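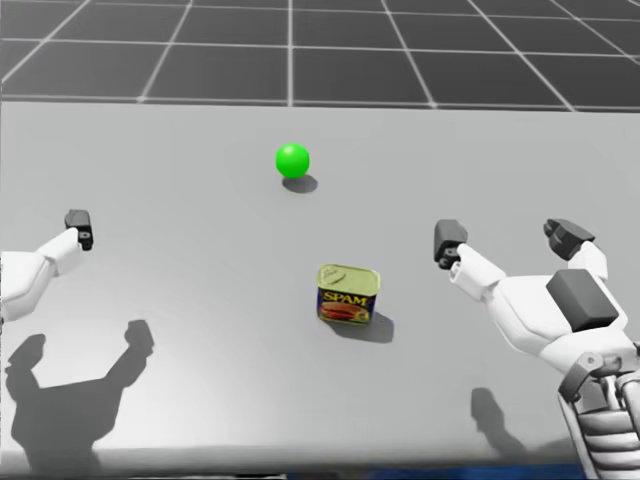 PLEVIA, 6 April 2020

The Plevia Open, the spring tournament for the fantasy battle game Grandumel, has been moved to August, organizers said on Monday. It will be played under the new edition of the army lists, which changes how many mounted units a player can bring.

The event was due to be held at the end of this month in the exhibition hall on the Plevia fairground. The hall is closed to all bookings until further notice. All 80 places had been sold, and tickets will carry over to the new date unless a player asks for a refund. Refund requests must be sent by email before the end of May. People on the waiting list, which stands at 23 names, will be offered returned tickets in the order they signed up.

Asetti, the publisher of Grandumel, had planned to put the revised army lists on sale at the tournament. The company will release them as a free download this week, with the printed book to follow when its warehouse in Godoy is open again. Players who ordered the book in advance will not be charged until it ships.

The main change is to the way regiments unlock other units. Under the current rules, a full regiment of cavalry lets a player take two war machines or two monsters, the same as a regiment of infantry. In the new lists cavalry will unlock only one of either. Flying units will no longer unlock anything. Infantry regiments stay as they are, but spearmen in four of the human and elf lists become slightly cheaper.

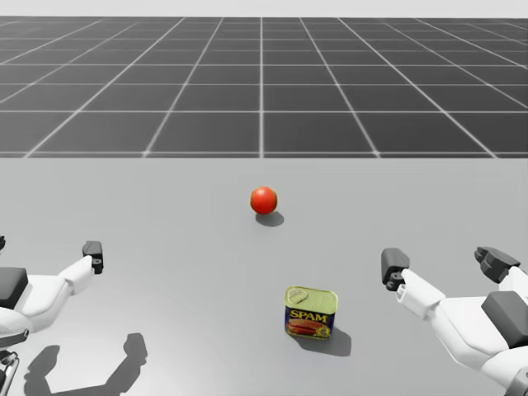
Simulated tabletop with a small red ball near the center.

Asetti said in a note with the update that 63 percent of the lists entered at last season's ranked events had no infantry regiment at all. The note also corrects the points cost of 18 magic items and removes the reroll on the Banner of the Ford, which many clubs had already banned under house rules.

Lists already submitted for the Plevia Open are no longer valid. Players will need to send in a new one by the first day of August. The points limit has not changed, and neither has the painting requirement, although the tournament pack now asks for all bases to be finished as well. Allied contingents are still allowed up to a quarter of the total.

The Godoy league, which normally sends its top four players to Plevia with their entry paid, has stopped play with two rounds left. Its places will go to the four players leading the table when games were suspended. The league expects to start a new season in the fall under the revised lists.

A smaller doubles event planned for the Sunday in Plevia has been dropped and will not be rescheduled this year. Entry fees for the doubles will be returned automatically. Traders who booked tables in the hall can move their booking to August at the same price or cancel it at no cost.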